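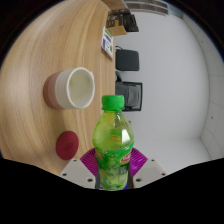

Mirmont is a family-run supplier of cold drinks and snacks to offices, gyms and waiting rooms. We started out with one van and a rented garage on Adams Street. Today we have 19 employees and serve customers in 38 towns.

## What we do

We stock and clean drink coolers and snack shelves, and we take back empties on the same visit. Most customers are on a weekly route. Smaller sites can order by the case – the minimum is 10 cases, mixed however you like.

Teas, juices and water make up most of what we deliver. We also carry Fokalero coffee in beans and ground.

## Who we are

Tincuța Buzatu founded the company and still plans the routes. She drove the first one herself for four years. Our warehouse team works from 5 a.m., so orders placed by 4 p.m. go out the next working day.

## Where we deliver

We cover the whole county and the northern half of the next one. If your town is not on the list, call us anyway – new stops are added every April.

## Visiting us

The warehouse is at 17 Adams Street. Pickups are at the side door, and there is parking for vans in the yard.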